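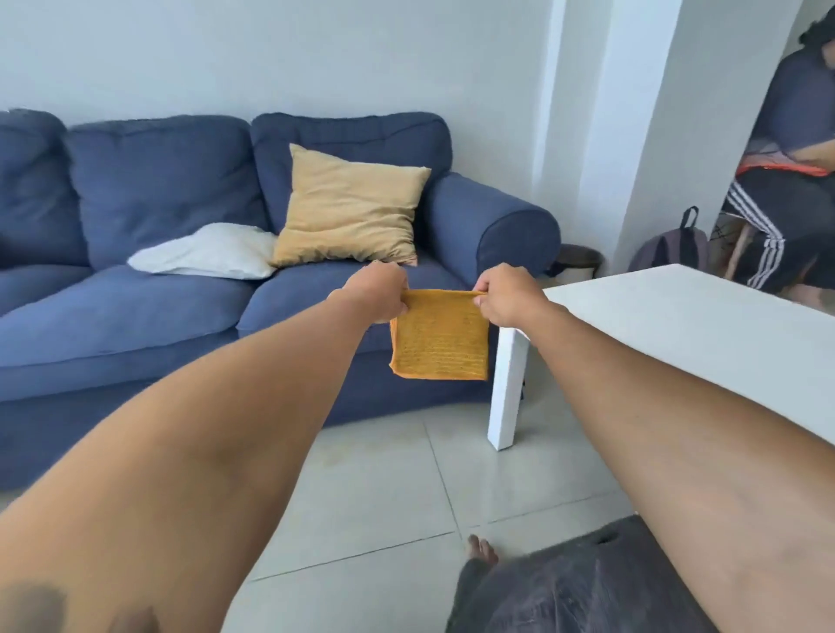 4. Cleaning and care

Read section 2 (Safety) first if you skipped it. Most people skip it.

Applies to the Ovness tabletop air cleaner, both sizes. Where the small model differs it says so.

4.1 Before you start

1. Switch off at the front button. Wait for the fan to stop.
2. Unplug at the wall. Pull the plug, not the cord.
3. Move the unit to a flat table or counter. Old towel under it if you care about the surface.
4. Have ready: one dry cloth, one damp cloth, a soft brush (an old toothbrush is fine), a bowl of lukewarm water.

CAUTION - Never clean the unit while it is plugged in. Standby is not off. The light goes out in standby but there is still power at the fan board.

4.2 Outside of the housing

1. Dry cloth first, top to bottom. Gets the loose dust off so you don't smear it.
2. Damp cloth second. Wring it out well - it should not drip.
3. Marks that won't move: one drop of dish soap on the cloth, not on the unit.
4. Wipe again with plain water, then dry.

Any small cleaning cloth will do. No scouring pads, no glass cleaner, no alcohol wipes on the display window. It goes cloudy and stays cloudy.

NOTE - Wash cloths without fabric softener. Softener leaves a film and the display window shows every streak.

4.3 Air inlet grille

Every two weeks in normal use. Weekly with pets.

1. Press both side tabs and tip the grille toward you.
2. Brush the slots from the back side. Pushing dust in from the front just sends it to the filter.
3. Very dirty - rinse under the tap, lukewarm, no dishwasher.
4. Let dry 24 hours. Do not put it back damp, and do not dry it on a radiator, the tabs warp.
5. Bottom edge in first, then press the top until both tabs click.

If only one tab clicks the unit will not start. See 6.1.

4.4 Pre-filter and main filter

Two parts. The pre-filter is the thin gray mesh. The main filter is the thick pleated one with the pull tab.

1. Grille off (4.3 step 1).
2. Pull out the pre-filter by its top edge. Shake it outdoors or over a bin.
3. Rinse if needed. Dry completley.
4. Pull the main filter out by the tab. Look at it. Light gray is normal. Dark all over, or smells - replace.
5. Never wash the main filter. Never vacuum it either, the pleats tear.
6. Refit with the arrow pointing into the unit. Arrow wrong way round = weak airflow and a whistle.

Replacement part: Ticona 500 for the large model, Ticona 200 for the small one. They are not interchangable. The 200 will slide into the large housing but leaves a gap and the air goes right round it.

Remove the plastic bag from a new filter. Still the number one support call.

4.5 Dust sensor

Right side, behind the small door. Every two months, or when the light stays red in a clean room.

1. Open the door with a fingernail. No screwdriver.
2. Dry cotton swab on the lens. Turn gently, no pressing.
3. Lens still dull: slightly damp swab, then a dry one.
4. Close the door. Must sit flush.

NOTE - After cleaning, the sensor needs up to 24 hours to settle. Readings jump about during that time. Leave it running on Auto.

4.6 Resetting the filter light

1. Plug in, unit in standby.
2. Hold Fan and Timer together until it beeps twice.
3. Filter light goes out. Done.

One beep only = you let go too early. Try again. The light runs on a timer and knows nothing about the filter, so reset it only when you fit a new one.

4.7 Carrying and storage

Two hands, one under the base. The rear handle on the Inanden stand is for the stand only, don't lift the unit by it. Unclip first.

Putting it away for the season:

1. Clean as 4.2 to 4.5. Everything dry.
2. Main filter out, into a closed bag.
3. Wind the cord loosely. No tight bends near the plug.
4. Store upright, dry place, nothing stacked on top.

If you use the Stelent wall timer, unplug that too and check its settings when you bring the unit back. It loses them after a long time without power.

4.8 If the display shows a code after cleaning

E1 - grille not seated. Back to 4.3 step 5.
E2 - sensor door open, or swab fluff on the lens.
E4 - main filter missing or not pushed home.
233 - fan locked. Unplug at once, do not restart. Contact service, see back cover.

Any other code: unplug, wait a minute, plug in again. If it comes back go to section 6.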